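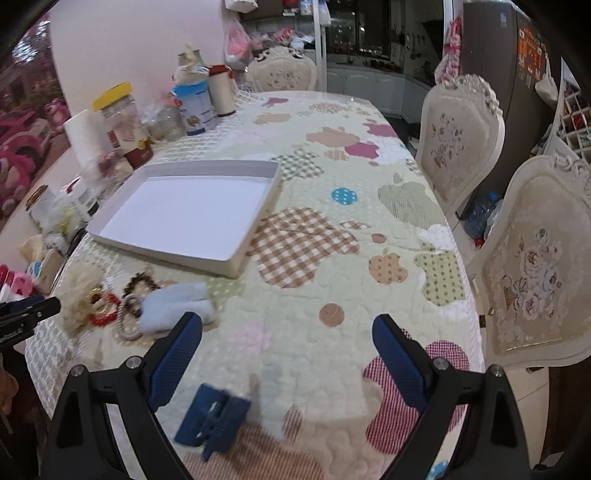

Seven hundred and sixty clips, and then what?

Our robotics corner has been running a home collection drive this spring, and I was asked to write up how it's going. I'll try to be fair. The idea is that people take a hand-held gripper home, clear a bit of table, and pick things up and put them down for an hour. The gripper's camera records each try. The recordings go into a training set called Siturlow, and a robot arm is supposed to learn from them how to move small objects in ordinary houses.

So far we have 760 recordings. Of those, 335 passed review. The rest were thrown out for the usual reasons: a hand in the way, a start that was too late, an object that left the view before it was put down. That's a lot of evenings at a lot of dining tables for less than half a yield, and the people who gave those evenings deserve to hear the number.

Tyson Caron, who set up the drive, thinks I'm being gloomy. His case is that labs have plenty of footage of bare gray benches and very little of a small plastic clip on a quilted tablecloth, with a white tray next to it and jars, ribbons and a roll of paper towels along the side. I'll grant him that. A puffy cloth covered in printed patches is a hard thing for a camera to see a dark blue clip against, and the grip pads are dark blue too. If the arm can sort that out, good.

What I doubt is the jump from there. A person holding the gripper knows what a clip is. They slow down near the cloth without thinking and fix a bad angle halfway in. The recording keeps the motion and loses the reason for it. Fionnuala Ó Ceallaigh ran the first test at our Flatgate room, training on the approved set and trying it on a table the system had never seen. It made 19 clean pickups before she stopped for the day. I asked how many tries that took and was told the log was being tidied. I'd like to see it untidied.

I also want someone to write down what counts as a success before the next round starts. Right now a clip that gets dragged an inch and then lifted is a pass with one reviewer and a fail with another. More recordings won't fix that.

The next round opens in July, with a target of 710 approved recordings. Grippers can be signed out at the Flatgate desk. Please read the one-page instructions first, record the failed grabs along with the good ones, and don't tidy your table on our account. Anything you wouldn't want a stranger to see should go in another room, as the lens takes in far more than the tabletop.

Tyson has promised a reply in the next issue. I've asked him to bring the log.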